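**6/9/20: for release straight away**

# Duvau puts two-armed packing cells into its Talmont returns shed, and everybody keeps their job

Hi all. I'm Ifeoma Okeke, and I run the returns floor for Duvau at Talmont. Head office offered to write this one for me and I said no thanks, I've been on that floor for 11 years and I'd like to tell it myself (they did fix my commas).

The news is that we're bringing in robot packing cells from Braltholm, a small automation outfit that has been working with us since last December. The first cells go live this month on our hire bag line. If you've ever rented one of our party or games-night bags, you'll know the sort of thing: a tote turns up at your door stuffed with bits and pieces, you use them, and you send the lot back to us. Then somebody has to get everything out, check it, clean it and pack it again for the next customer.

We handle up to 800 bags on a busy day, and until now every single one has been emptied and filled by hand. I did it myself for years. It's fiddly and it's all in the wrists and shoulders, because you're leaning over a bench and reaching down into a floppy bag that doesn't want to stay open. Last year our crew logged 1,684 hours on light duties, and most of that came back to sore wrists, sore necks or both. That number is what got me to pick up the phone.

Lakshmi Rajan at Braltholm took the call. She came out to Talmont and asked if she could spend two shifts on the bench with us before she drew anything up, which won over a fairly sceptical crew in one go! What her team came back with is a pair of arms on a shared rail, each with its own gripper and its own little camera, and a lot of patient training on real bag jobs with all sorts of odd-shaped stuff.
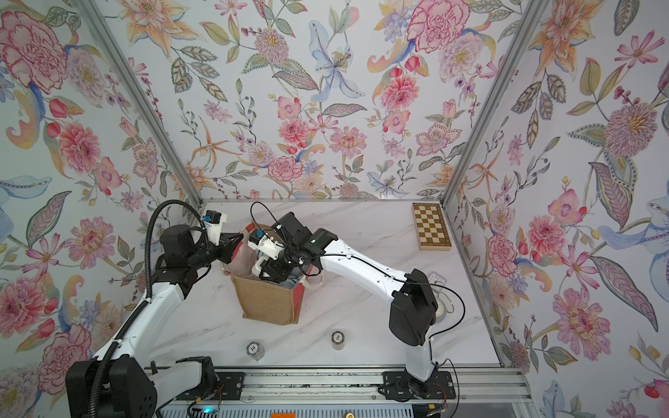 *Two arms at work over a jute tote, with one gripper down in the bag and the other just above the rim.*

Bags are hard for robots, I've learned. A carton holds its shape and a tote does whatever it likes. Abimbola Garba, whose family business Garba supplies our liners and handles, sent over 3,000 bags in different fabrics and weights so the arms could practise on the awkward ones too. She reckons she's never been so popular with engineers.

Now for the part everyone at Talmont asked about first, and fair enough. There are no redundancies attached to this. We put that in writing with the crew before the first cell was ordered. What does change is the day itself. Each cell will have a person looking after it, setting up the job, stepping in when an item gets snagged and deciding what's fit to go out again. The checking, the mending and anything delicate stay with people. Rosters stay the same length, pay doesn't drop, and anyone who trains up as a cell lead goes up a grade.

Idris Ellis is one of our first cell leads. He was dead against the whole idea in December and I asked if I could quote him here.

"I thought I'd be standing there watching a machine do my job badly," Idris says. "Some days it is slow, and I tell it so. But I got home last night and picked up my daughter without thinking about my shoulder first, and I'd forgotten what that was like."

I won't pretend it's all smooth. The arms are slower than our quickest packers, and handles still give them grief. We've had to relabel half the storeroom so the item lists match what's on the shelves, and two of the old benches have to go to make room (if you want one, ring me, they weigh a tonne). We'll be running the hand line alongside the cells until the crew tells us they're happy, and the crew gets the final say on that.

"The people on the floor spotted problems my team would have taken months to find," says Lakshmi Rajan. "Most of our changes to the grip settings came out of conversations at the bench."

Customers won't need to do anything differently. Same bags, same return labels, same prices.

Media who'd like to visit Talmont and see a cell running are very welcome. Closed shoes, please, and come hungry if you're here for morning tea.

**Media contact:** Ayodele Akpan, communications, Duvau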